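Home » News » The crockery swap is back at Astmont Hall

The crockery swap is back at Astmont Hall

Posted 25/09/2019

Get your cupboards open, everyone, the Lesent crockery swap is back! We ran the first one in March and I honestly thought I'd be sitting there on my own with a pot of tea and a box of my gran's saucers. Instead we had a queue out of the door before I'd even got the tablecloths on, and by closing time 500 plates, mugs, bowls and odd lids had gone home with somebody new.

So we're doing it again, in the big room at Astmont Hall, on the last Saturday of next month. Doors open at ten and we pack up when the tables are bare (last time that was well before lunch, so don't have a lie-in).

It works the same way as before. Bring whatever you've stopped using, as long as it's clean and hasn't got a crack in it. You get a token for every piece you hand over and you spend your tokens on anything you fancy. If you've got nothing to bring you can still come — tokens are 50p each at the door, and the money goes towards the new hall kitchen. We've got £2,000 in the pot already and the sink is the first thing on the list, as anyone who has tried to wash up in there will understand.

The thing I'm most excited about is the colour. In March it was white, white and more white, with the odd brown casserole, and people kept asking me if there was anything a bit more cheerful. I've been putting pieces by all summer and I've gone a bit mad for pink, I admit it. Speckled plates are my weakness, and so are mugs that are one colour outside and a completely different one inside. You get a little surprise every time you finish your tea.

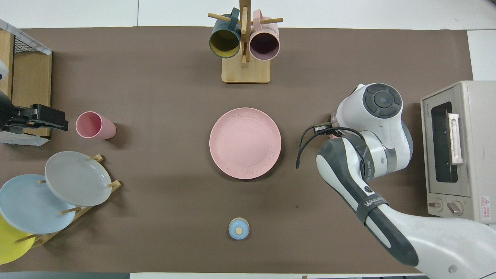
We'd also love more of the wooden bits and pieces this time. Mug trees went in the first ten minutes last time and I had three people leave their phone numbers in case another turned up. Dish racks are wanted too, the sort with pegs that hold your plates upright, and if you've got one gathering dust on top of the fridge please, please bring it along. Wire baskets as well, they're ever so handy for cutlery.

And lids! Everyone has a lid with no pot or a pot with no lid. There'll be a table just for those by the stage, and you can take a lid from it without a token if it fits something you've already got at home. Bring the pot with you if you can, or at least measure across the top, because guessing doesn't work (I have a drawer at home that proves it).

Cisneros, the café on the corner, is doing coffee and cheese scones from the hatch, and they've asked for any spare milk jugs to be sent their way. The Vulel bus stops right outside the hall if you don't fancy carrying a box of plates up the hill. There are 2 parking spaces by the side door for unloading, so please drop off and move along.

Old newspaper for wrapping is always welcome and can be left in the porch any morning that week. Glasses and electrical things we can't take, sorry.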